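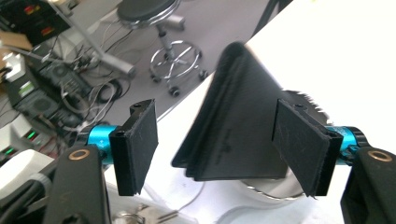

Jahangir Khan would like it known that he can fold a T-shirt in four seconds, that he has been able to since his first retail job, and that he isn't losing any sleep. He gave this opinion over the counter at Grollel, the clothing and housewares shop where he runs the floor, on hearing that Zikon plans to have a machine folding laundry in ordinary homes and straightening shelves in ordinary stores. He then folded a T-shirt. It may have been five seconds. We didn't argue.

Zikon's announcement, made in November to a room that had been promised sandwiches, was lighter on dates than on adjectives. The company says its system, called Onach, will be able to pick up a piece of clothing, work out what it is, fold it and put it on a pile. It already does the first part fairly well. The second part depends on the clothing. The third part is where the people on stage started talking a little faster.

A good deal of the trouble is cloth. A mug keeps its shape whichever way you grab it, and a robot that has met one mug has a decent head start on the next. A shirt has no such manners. Pick it up by the sleeve and it becomes a long thing. Drop it and it becomes a heap, and a different heap every time. Black fabric is worse again, as anyone who has hunted for the other sock in a dim bedroom will confirm, because the folds disappear into each other and a camera has as much trouble finding the edge as you do.

So before Onach folds much of anything, people have to show it how. Zikon does this the slow way, with workers using hand-held grippers, two padded fingers at a time, to pinch and lift and lay down fabric over and over until there is enough of it on record to learn from. The company says 968 items have been folded in this manner so far, which is either an impressive body of research or one family's summer vacation.

Boyang Luo, who leads the work, was cheerful about how far there is to go. "Towels are good," Luo said. "Towels we are happy with." Asked about shirts, Luo said shirts were improving. Asked about fitted sheets, Luo looked at the ceiling for a while and then asked whether anybody in the room could fold a fitted sheet. One hand went up, and came down again when a sheet was offered.

There was a demonstration. It involved a dish towel, which Onach folded in half, then in half again, with the care of a museum employee handling a flag. This took 2 minutes. The audience clapped. A second towel was produced and the machine picked it up by one corner, held it over the table, seemed to think about its life, and put it back where it had found it. The audience clapped for that too, a bit more quietly.

Khan's store was offered a trial and has agreed to one, to begin some time after the holiday rush. The owners of Grollel have gone on record as excited. Khan has gone on record as willing to give it the sock bin. His reasoning is that nobody who comes in for socks leaves the bin in any kind of order, so the machine can't make things worse, and it would free him up for sweaters, which customers unfold all the way down to the bottom of the stack to find a medium that was on top.

Zikon isn't alone in this. Gu, a smaller outfit that showed a shelf-tidying arm earlier in the year, has since narrowed its ambitions to boxes, and says it has never been happier. Boxes are square. Boxes stay where they are put. A spokesperson for Gu wished everybody working on laundry the very best of luck, in a tone that suggested they would need it.

To be fair to Onach, there is a case for a slow folder. Most households aren't in a race. A basket of clean laundry can sit at the foot of a bed for most of a week without anyone timing it, and a machine that takes all night over the towels would still beat the current system in a lot of homes, including this reporter's. Luo made the same argument, and it got the warmest response of the afternoon. The only catch is that somebody would still have to carry the basket over, take things out of the pockets and turn the shirts right side out. Onach doesn't do any of those yet.

No price has been announced. Zikon says the home version will come after the store version, and the store version will come after the shirts.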